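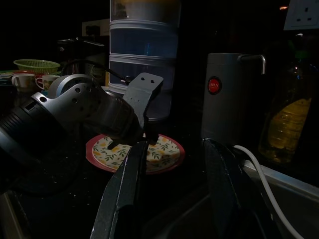 The last bus out of Vukness leaves before most kitchens have stopped serving, and for years that decided who could work in them. Edileuza Mendonça washed pots at a hotel there for two winters and walked home along the coast road, carrying her shoes when the snow turned to slush.

She now shares a lift with three others from the late shift. The car belongs to Sadao Ichikawa, a pastry cook, who asks for fuel money and no talking before the roundabout.

Arrangements like this are common in towns that live off visitors. The council's September survey had replies from 3417 people in catering and cleaning jobs, and nearly half said they had turned down hours they could not get home from. Rents near the harbour have pushed staff inland - some as far as Nnaji, where the bus goes twice a day.

Kwaku Akpalu runs a small restaurant on the front and has started closing at nine. He says takings fell at first, then settled. His head cook, Tomomi Aoki, had been about to leave.

A trial night bus starts on 11th February. It will stop at the hospital, the harbour and the old cannery, and a single fare will cover any distance. Mendonça plans to try it when Ichikawa is on holiday.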